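Vandley Robotics Club: CPU socket teardown set

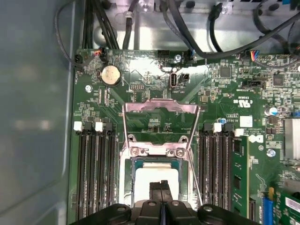 3 min read

Data card for the wrist-camera recordings made by the Vandley student robotics club for the teardown task. Maintained by Vikas Chauhan. Last revised 25/11/2020.

Summary

The set holds 244 episodes of a single arm working at the CPU socket of a desktop computer with the side cover off. The task was chosen by the club for the Tornlow challenge, small parts division. Episodes were collected by teleoperation. No scripted motion is included.

Task definition

An episode starts with the arm parked clear of the chassis. The operator brings the closed fingers over the socket, opens them to the width of the processor, grips on two opposite edges and lifts straight up. The part goes to a foam tray outside the case. Releasing the lever and raising the load plate is done by hand before the recording starts and is not part of the task. In the sample view the load plate is up, a processor is in the socket and the fingers are together just above it.

Contact with the socket pins ends the episode. It is kept and marked as a failure.

Workspace

The chassis lies flat on the bench with the board facing up. Memory slots run along both sides of the socket, so the fingers have to come down between them without catching the white latch tabs. A memory module stays in the rightmost slot. Operators were told to leave it there, as it is the tallest obstacle on that side. Cables crossing the top of the chassis were not tied back.

Coin cell and internal USB port are visible near the top of the board in the sample. They are useful as landmarks when checking alignment by eye and have no labels in the annotation files.

Contents of each episode

Wrist camera video, colour
Joint positions and gripper width, same clock as the video
Operator initials
Outcome: success, failure or aborted
Free text note, often blank

The camera is fixed to the wrist and the fingers enter from the bottom of the image. At close range they hide part of the processor. Anyone training on video alone should expect this and consider adding the gripper width channel.

Splits

Train and test are split by session, never by episode. Sessions run by Noboru Ichikawa are all in test, so that one operator's style is unseen in training. The other operators are all in train.

Known issues

Glare. The case side panel is reflective and saturates in some afternoon sessions. Exposure was locked from January onward and older episodes were not re-recorded.

Clock drift. In 11 episodes the joint log lags the video. They are listed in drift.txt and should be dropped for any work that depends on timing.

Aborted runs. 47 episodes carry the aborted flag. Most are operator resets before contact. The loader skips them unless include_aborted is set to true.

Single board. Everything was recorded on one motherboard. A policy trained here should not be expected to transfer to another socket layout.

Usage

Unpack the archive next to the loader and run check_set.py first. It compares file sizes against the manifest and prints any missing episodes. The loader was written for version 2 of the Jernolora format and will not read older archives.

Licence

Free for coursework and club use. Please credit the Vandley club in any report. For other uses, write to Vikas through the club's contact page.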